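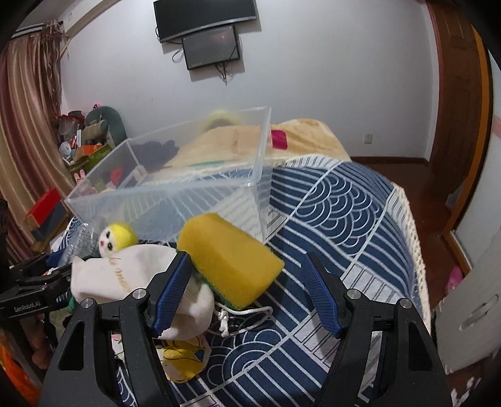

Sponge between the finger pads of a hand-held gripper, with a clear storage box open behind. Bedroom station, Wakus open day.

The Wakus site at Viditstead opened its doors on a Tuesday in August, and I went mainly for the household handling work. Visitors were taken round in small groups, with 60 minutes for each tour.

The bedroom station took up most of ours. The hand-held grippers have black arms and blue textured pads, and the objects are ordinary: a sponge, a drawstring bag, a plush doll, all lying on a patterned bedspread. Soft goods are the difficult part. A sponge changes shape under load, and a cord can lie across whatever is to be picked up next. Our guide put the current set at 2,188 recorded tasks, of which 382 involve a bag or other fabric item.

Each task is done by a person first. The recordings then go to Clana, the group's software side, where failed grasps are kept and marked separately. I asked how a failed grasp is defined. The answer was any hold lost within 2 seconds of lifting — a stricter rule than I had expected, though it says little about items set down in the wrong place.

The second half was a talk in the Selvanayagam room on pad wear. The slides were hard to read from the back, but the wear curves were worth the trip. Pads are changed on a fixed schedule at present. A measured limit is planned, and no date was given for it.

Parking is at the north gate.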